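5. Setting up the throwing-load log

Read this section before the first session of the season. Most of the trouble people have with the Segura tracker comes from the log and not the hardware, and most of the trouble with the log comes from believing it too early. The sections on charging and pairing (3 and 4) must be finished first.

The log is meant for quarterbacks at club and school level, and for anyone else who throws a football often enough to get a sore shoulder from it. It records how many throws were made, how hard the tracker thinks they were, and how long the arm rested between sessions. It then works out a figure called the Arm Score. We will get to the Arm Score. Please don't turn it on yet.

5.1 Before you start

You will need:

The tracker, charged, in its sleeve
A phone or tablet with the Trisance app installed
The player's height, throwing hand and usual position
A paper notebook and a pen

The notebook is not optional. Several clubs have tried to do without it and have ended up with a season of numbers they couldn't explain to a parent or a physio.

Note: If the player is coming back from a shoulder or elbow injury, stop here and talk to whoever is treating them. The log has no injury mode. The older printed guide said it did. That page referred to a feature that was never finished.

5.2 Creating a player profile

1. Open the app and tap Squad, then Add Player.

2. Enter the player's name as it appears on the team sheet. The app treats "Julián Carrasco" and "J. Carrasco" as two people and will happily split one arm's workload between them.

3. Set the throwing hand. There is no way to change this later without deleting the profile, so check it.

4. Under Position, choose Quarterback. If the player also kicks or plays in the secondary, ignore the Multi-Position switch. All it does is add a coloured badge beside the name.

5. Leave Playing Level on Unset. The other choices load a set of "typical" values. We asked where these came from and were told they were drawn from "a range of programs", which could mean anything.

6. Tap Save and wait for the tick. If the tick doesn't appear, the profile has not been saved, whatever the message at the bottom of the screen says.

5.3 Fitting the sleeve

1. Slide the sleeve onto the forearm with the tracker pocket on the outside, about a hand's width below the elbow.

2. Ask the player to make a fist and let go. The sleeve should stay where it is.

3. Have the player go through a slow throwing motion without a ball. If the sleeve turns on the arm, go down a size.

4. Press the tracker button once. A green light means it is recording. A flashing green light also means it is recording. The difference has never been explained to our satisfaction.

Caution: Do not tape the sleeve in place. Tape tight enough to hold it is tight enough to bother the player, and a bothered player changes their throw.

5.4 The baseline session

The log needs a baseline before it can compare anything. The sales material says this takes one session. It takes two at the very least, on separate evenings, and even then you should treat the result as a rough guess.

1. Warm up as normal with the tracker switched off.

2. Switch the tracker on and tap Baseline, then Begin.

3. Have the player make 10 short throws at an easy pace, with a natural pause after each one.

4. Have the player make 24 throws at their usual training effort, mixing distances. Don't ask for their best. Players who know they are being measured throw harder than they do in practice, and a baseline taken that way will make every later session look lazy.

5. Tap End. Do not let the session time out, as anything recorded in the last few minutes will be dropped.

6. Write the number of throws in the notebook, from your own count.

7. Compare your count with the one on the screen.

The two counts will differ. Pump fakes are often logged as throws, and soft shovel passes are often missed. At Drarnside, where the set-up was tested in October, Olaia Montes kept a hand count through one baseline and got 34 against the tracker's 33, which sounds very good until you learn that several of those 33 were the player tossing the ball back to the centre. The errors had cancelled out. Don't take a matching total as proof that the tracker is seeing the right things.

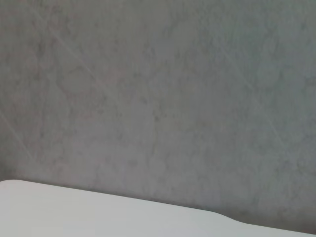
If your counts are far apart, repeat the session with the sleeve one size down before you blame the software. If they are still far apart, blame the software. Send the session file to support from the Help menu and carry on with the notebook in the meantime.

Note: Cold weather shortens battery life. Late in a Canadian season you may not get a full practice out of one charge. Keep the tracker in an inside pocket until it's needed.

5.5 Logging an ordinary session

1. Switch the tracker on after the warm-up, so that the warm-up is left out in the same way every time. If you would sooner include it, include it every time. It matters very little which you choose.

2. Tap Session, then Begin.

3. Run the practice. Nobody should be looking at the screen during drills.

4. At the end, tap End and choose a session type. Use Practice or Game. The remaining types (Flow, Prime, Reset) came in with the last update and do nothing but change the icon.

5. Ask the player how the arm feels and write down the answer in their own words. The app has a slider with faces on it. Teenagers drag it to the happy face to get to the car park sooner.

6. Note anything the tracker can't know: a wet ball, a long wait on the sideline, a new grip, a bad night's sleep.

Caution: Throws made away from training don't count unless the tracker was worn. A quiet week on the chart may have included two hours in the park with a cousin. Ask.

5.6 Rest days

The log marks a rest day whenever no session is recorded. It can't tell a rest day from a day when the tracker was left in a kit bag, and it shows both with the same blue circle.

1. At the end of each week, open Calendar.

2. Tap each blue circle and choose Confirmed Rest or Not Recorded.

3. Leave a circle alone if you don't know. An unknown day is better left unknown than guessed at.

Nuria Tesfamariam, who looked after the quarterbacks during testing, found that almost 10 of the rest days on one player's chart had been nothing of the kind. He'd been throwing at a second club. The app had congratulated him on his recovery habits.

5.7 The Arm Score

The Arm Score is switched off when the tracker leaves us, and we suggest it stays off until the player has a full month of sessions behind them. To switch it on:

1. Go to Settings, then Insights, then Arm Score.

2. Read the warning and tap Accept.

3. Choose who can see the score. Pick Coach Only.

The score runs from low to high and is shown in red, amber or green. Pridositz, who license the formula, describe it as a guide to readiness. They have not told us how the formula weighs effort against rest, and they haven't shown us anything to suggest that a player with a green score is less likely to be hurt than one with an amber score. We have asked more than once.

What it can do is point out a sudden jump in workload. If a player who normally throws a modest amount has had a very heavy week, the score will usually drop, and that's worth a conversation. You could have seen the same thing in the notebook, of course, a little later and with some adding up.

Caution: Do not use the Arm Score to decide who starts. Do not show it to other players. Never use a green score to overrule a player who says the arm hurts.

5.8 Sharing the log

1. Open the player's profile and tap Export.

2. Choose Plain Report. The Highlight Report leaves out any session the app considers "off trend", and those tend to be the ones a physio wants to see.

3. Check the dates at the top. The app sometimes exports the previous season.

4. Send the file to the player, or to a parent or guardian if the player is under age, before you send it to anyone else.

You may be asked for logs by recruiters or by camps. Our advice is to refuse unless the family agrees in writing. A throwing log is easy to misread, and a low-effort week in the middle of exams can look like poor commitment to a stranger going down a list of names.

5.9 Common problems

The tracker shows throws but no effort values. The profile was saved without a height. Add it, then log a new session. Old sessions won't be corrected.

Two players' sessions have been swapped. Their sleeves were swapped. The Undo Swap button works only on the same day.

The score has gone up after a very hard game. Check whether the tracker was worn for the second half. If it was, report it to support and disregard the score for that week.

The app recommends extra throws. Turn off Coaching Tips under Insights. These messages are sent to every user and take no account of the log.

Go on to section 6 to set up a second tracker for a backup quarterback. If you have only the one tracker, skip to section 7, Cleaning and storage.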